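**Can I send back cables in any box?**

Yes. The box must be cardboard and close on all sides. Please write your order number on the top flap, not on the bottom.

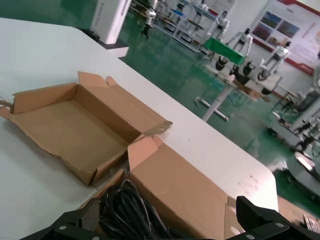

Coil every cable before you pack it, and leave the plugs inside the coil. Two or more cables can go together in one box – the black ones on the table are coiled in one bundle, and we accept them like this. A box with torn flaps, such as the shallow one on the left, is better kept for sorting.

**How long must I wait?**

Duan picks up parcels at our Dramaritz desk until 4 p.m. The check takes 5 working days, in August 12.

**Who do I ask?**

Helge Nordin, at the returns desk.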